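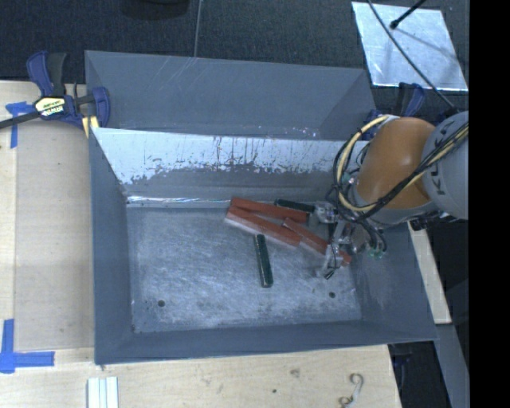 *Five blocks, two metal bins, one big orange arm.*

Fri 18 July

My sister rang on Sunday to ask when she can stop tidying up after her kids and get a robot to do it. She'd seen a clip of one folding a shirt and was ready to hand over her credit card. I said don't, and then rambled at her for so long that she told me to go and put it on the blog instead.

So, can they do chores yet? Sort of, a bit, if you're very kind about what counts as a chore!

Picking things out of a bin is the one I keep coming back to, as it's the nearest thing to a toy box. Red blocks and green blocks in a scratched old metal tray sounds like nothing at all. But look at how the red ones lie almost touching, with hardly any room at one end to get a finger in. You or I would just shove them apart without thinking. A machine has to work out that shoving is even an option, and then there's the back wall to worry about.

Shazia Khattak, who I used to share a desk with at Dokard, reckons the shop floor will get there years before the kitchen does. I think she's right. On a shop floor you can clamp everything down and decide what goes in the bin. My sister's living room has a dog in it.

I went to a demo day at Urrego back in May, where an arm was putting parts into trays. It got through 28 of them before it dropped one, and I was properly impressed – until a chap from the packing side told me he does 60 in the time it took. He wasn't being smug, he'd quite like the help.

Laundry I'm still grumpy about. Shirts laid flat, fine. A duvet cover with three socks stuck inside it, come back to me later.

She's bought the kids a bigger toy box in the meantime. I'm told it has a lid.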